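Search this site
Search: topics, places, keywords
Go
Print this page | E-mail this page

Praltville Community Help > Health and Home > Teeth and Dentures

White crust on hard night guard, and is it worth replacing

Posted by molar_side_left

I have a hard acrylic upper night guard, full arch, made from impressions by a dental office in Danthorpe. It is 31 months old. I grind, confirmed by wear facets on the lower canines. The total charge for the guard was 929 dollars. My plan covered part of it and will not cover another until the replacement interval runs out.

For the first year the guard stayed clear. Since then a chalky white layer has formed on the inside surface, heaviest behind the front teeth and along the outer edge next to the upper molars. It is rough to the fingernail. Brushing with a soft brush and plain water has no effect on it. There is also a faint yellow tint through the whole piece, and a smell by morning that was not there before.

Current routine: rinse under the tap, brush, place in the closed case it came in, leave it there all day. Case gets rinsed when I remember.

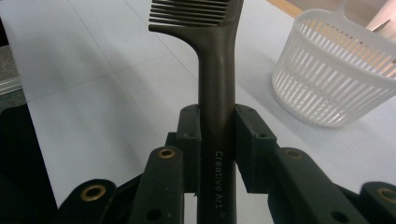 The fit has not changed that I can tell. It seats with a little pressure and does not rock. There are grind marks on the biting surface on both sides but no holes and no cracks that I can find with a flashlight.

What I want to know:

1. What is the white layer and what takes it off without damaging the acrylic?
2. Is storing it dry in a closed case wrong? I have read both "always keep it wet" and "always let it dry."
3. At what point does a guard like this need replacing instead of cleaning?

I would prefer not to spend another 929 if an afternoon of soaking will do it. The office can see me in November for the regular cleaning and I could bring it then.

Shared 12 times | 3 replies

Posted by enamel_and_up

The white layer is calculus, the same mineral deposit that forms on teeth. Saliva carries calcium and phosphate. Plaque left on the guard hardens as it takes those minerals up. The heaviest deposits usually turn up close to the salivary gland openings. For an upper guard that means the cheek side near the upper molars, and your description of the outer edge matches. Deposit behind the front teeth is more likely to be plain plaque that the brush is missing, hardened over time.

Calculus does not brush off. It dissolves slowly in weak acid. Mix one part plain white vinegar with one part cool water, cover the guard, and leave it for half an hour. Brush with a soft brush and a drop of unscented dish soap, then rinse well. Repeat the next day if needed. Thick deposits can take several rounds. Check the maker's care sheet first if you still have it, as a few materials and any guard with metal clasps have different instructions.

Do not use:

Hot or boiling water. Hard acrylic can warp and the fit will not come back.
Bleach at any strength you mixed yourself.
Alcohol mouthwash as a soak. It dries the surface and can cause fine cracking.
Toothpaste. The abrasive leaves scratches, and plaque holds on to scratches.
A metal pick or the tip of a knife, for the same reason.

Never combine vinegar with bleach or with any cleaner containing bleach. The gas given off is dangerous.

For maintenance, an effervescent tablet sold for retainers or dentures is adequate. Follow the time on the package. I use the Graller tablets once a week and have no complaint about them, but store brands have done the same job for me.

If the deposit is still there after four or five soaks, take it to the office. Most have an ultrasonic bath and a stain and tartar solution stronger than anything sold over the counter. It takes a few minutes while you are in the chair. Call ahead and ask if there is a charge. Mine does not bill for it.

Regarding the yellow tint: acrylic takes up stain from coffee and tea and from its own age. That part is permanent, and it does not affect function.

Helpful: 65 | Reply | Report

Posted by second_bicuspid

On the storage question, both pieces of advice you read are correct for different appliances. Dentures are generally kept in water when out of the mouth so they hold their shape. A hard acrylic night guard is often stored dry, though some labs ask for water. The lab that made it decides this, so ask. What is wrong in every case is the middle condition, damp and sealed. Rinsing a guard and closing it in a case with no vents keeps it wet all day with no fresh water and no air, and that explains the smell. Shake the water off after brushing, leave the guard out until fully dry, and only then close the case. Wash the case itself with soap every few days and replace it when the hinge area gets dark.

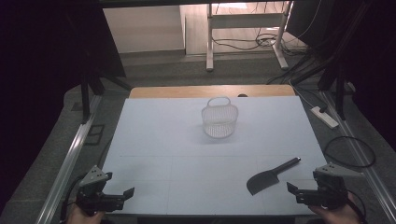 Drying works best with air on both sides of the guard. Laid flat on a counter or a folded towel, the inside surface stays wet for hours, and a towel sheds lint into it. Use something with open sides. A little plastic mesh basket like the white one in the photo, with the loop handle, lets air through the walls and can be carried to a shelf without touching the guard. Wash it when you wash the case. Keep it out of direct sun, off any radiator, away from the toilet, and above the reach of the dog. Dogs chew these. I have paid for one that way.

On replacement, age alone is a poor measure. The things to check are fit, thickness and surface. Replace or have it evaluated if it rocks, if it has become tight after a new filling or crown, if you can see a hole or a crack, or if your jaw is sorer in the morning than it used to be. Seating with light pressure and no rocking at 31 months is normal for a hard guard.

Also check the plan limits before November. Mine has a yearly maximum of 2000 dollars, and a guard counts against it together with crowns and everything else. If other work is pending, the order in which you schedule it matters.

Helpful: 31 | Reply | Report

Posted by virag_valley_resident

Vinegar worked on mine. Smelled like salad for two nights. The Virág pharmacy has the cleaning tablets behind the counter, you have to ask for them. They close early on Thursday.

Helpful: 4 | Reply | Report

Print this page | E-mail this page
Share this thread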